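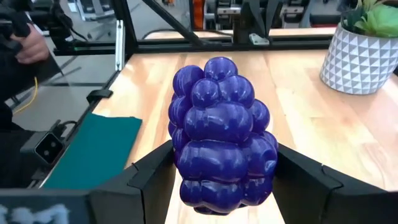
Figure 1. Grapes (or possibly a very large blackberry) held between the gripper fingers, open day, Vanbridge lab.

Site Visit Report: Automation Open Day
Lợi Bùi, Group 11
Visit date: 2020-02-29

1. Why we went

Our course asks every group to see one working automation lab before we start our own build in May. Most groups picked the bottling plant, which has free drinks. We picked the Vanbridge open day, on a Saturday, and took the 543 bus to the last stop and then walked along a road with no sidewalk. I mention this for next year's groups, who should wear other shoes.

The lab is shared by two teams. Flovik builds the arms and the table setup, and Triệu writes the control software. The project they were showing is called Dodo. I asked what it stood for and was told it stood for Dodo.

2. What the demonstration was

The task is sorting play food on a tabletop with a two-armed robot. Pick it up, move it, put it in the plastic bin. A toddler can do this, and our guide said so before any of us could, which took some of the fun out of the question period.

The grapes got most of our attention. They are one solid piece, all bumps, with a shine that bounces the overhead lights back from every bump. The guide explained that shine like that can fool a camera about where a surface is, and that bumps give flat fingers very little to press on. Before the visit I had written down "soft objects" as the hard case for our project. I have now crossed that out and written "grapes."

The operator's talk was scheduled for 12 minutes and ran to half an hour, mostly due to our group. Minh's question about grip force was the good one. Mine was about the houseplant. 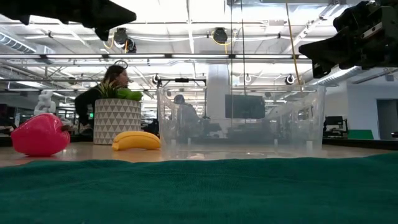 The answer is that it stays on the table on purpose. Dodo is supposed to work in places where people leave things lying around, so the team leaves things lying around. The arms have to get to the food without knocking over the greenery, and a run where the pot gets bumped is marked as failed even if everything ends up in the bin. I thought this was harsh until I remembered my own kitchen.

We also asked about the bin. Clear plastic is awkward for cameras, since they see partly through it, and one of the Triệu people told us they had argued for a solid one and lost. The argument did not sound finished.

3. What we are taking from it

Our plan had one arm, one box and a plain white background. We are keeping the one arm, for budget reasons that will be obvious to anyone who has seen our budget. The background is going. We will add clutter and write down what was on the table for each run, as the Dodo team does.

We will also count a bumped object as a failure – this was voted on during the bus ride home, and I lost.

4. Open questions

We did not find out how long it takes to train a new operator, or what happens when both arms want the same banana. I have emailed Flovik about the first one.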